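January, a little after 10 at night

I told myself I'd write in this thing before bed and not read about robots on my phone, so now I'm writing about robots. Close enough.

It started with the bathroom, like most of my bad moods. I clean ours every couple of weeks, later than I should, and the whole time I'm down there with the sponge I'm having the same argument with myself. Why am I still doing this? The car can park itself. The phone knows my face. And I'm on my knees behind a toilet in old sweatpants.

So after dinner I sat down and went through the Moda pages again, the ones from the Caltden group where they run their robot through chores in a simulated apartment before they let it near a real one. I've been following along since last winter (I have 58 bookmarks in that folder, which is a little sad) and the bathroom and the bedroom-type chores are the ones I care about. Kitchens get all the attention! Everybody wants to see a machine make coffee. I can make coffee. I want somebody to pick things up off a floor and put them where they go. 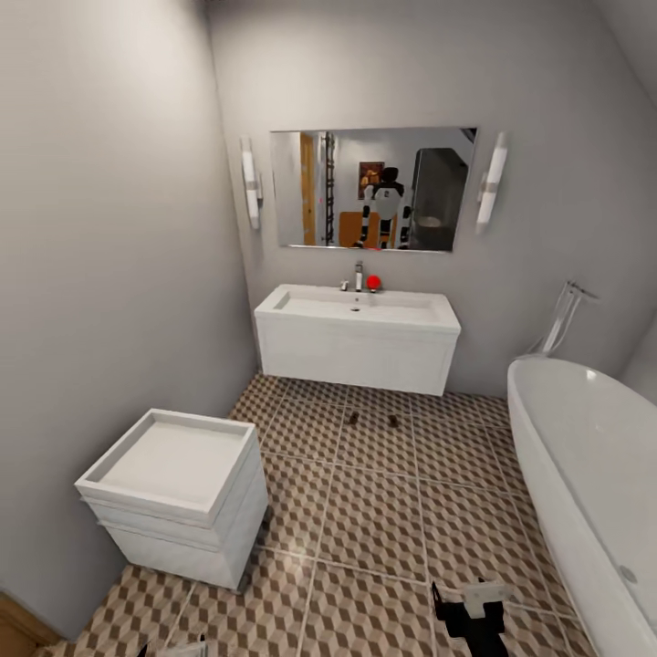
Would I let a machine do my bathroom today, if one showed up at the door? For picking up and carrying, I'd give it a try, but I'd keep the scrubbing for myself a while longer.

That's where I landed tonight anyway, and I've gone back and forth on it for months. Picking up sounds like the easy part until you think about how much of it there is. Some little dark thing on a tile floor that's already busy with cubes and stacked-block patterns, I'd have trouble with that myself without my glasses. And then you have to get down low under the sink, and grab it, and not drop it, and know whether it's trash or the back of somebody's earring. I have personally vacuumed up an earring. I can't hold a robot to a higher standard than that.

Scrubbing is a different animal. You push, and you feel the gunk let go, and you push less. I don't know how you'd even explain that to a person. The Presis people (they do the hand part, or some of it, I lose track of who does what) had a long page about pressure in the fingers and I read it twice and understood maybe half. What I got out of it was that pressing gently on something you can't see very well is still hard. Well, same.

Oh, and the cost. I worked it out in the margin of the grocery list. If I paid someone $30 an hour to clean, and they came for 3 hours a month, I could go on for years before I'd spent what even a cheap one of these machines would probably run me. And a person would notice the shower curtain was getting gross without being told. So why do I keep reading? I think I just like watching something learn to do the stuff I do without thinking. It makes me slow down. I picked up a washcloth tonight and paid attention to my own thumb, and felt ridiculous, and then did it again.

The part that got me was the flat little objects. I'd never thought about flat before. A ball you can grab from any side you want, but something thin lying on top of a dresser, you have to come at it from above and pinch the edges and there's hardly any edge there to pinch. When I get a coin off the counter I slide it to the end and let it fall in my other hand - that's cheating, basically, and it took me forty-some years to not notice I do it.
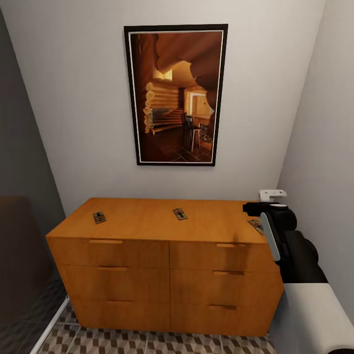
And if you get it wrong with a coin, so what, it's a coin. A mousetrap I'd want handled by somebody careful, person or otherwise. I've snapped my own finger in one of those, back in the old place, and I said a word the neighbors heard. If there's one chore I would hand over tomorrow with no regrets it's that one. Setting them, moving them, emptying them especially. I'd stand in the hall and say thank you through the door.

The shop is further along than the house, I'll say that. At Brandes we got the new shelf machine in the fall and it moves 200 boxes before I've finished my coffee and never once complains about its back. But the boxes are all the same box! Every shelf is where it was yesterday. It gets confused if somebody leaves a broom leaning on the end of a row, and we all know by now to look for the broom first. My house is nothing but brooms leaning on things. That's my whole point, I guess, and I tried to make it at lunch and it came out sounding like I was complaining about the broom.

My guess is that the tidying comes first, slow, with a lot of stopping. Then laundry from basket to machine, maybe. Folding, I'll believe it when it does a fitted sheet.

Anyway the tub still has a ring in it. I looked at it while I brushed my teeth and decided it could wait. Need to get more sponges, and the blue spray, and call about the car.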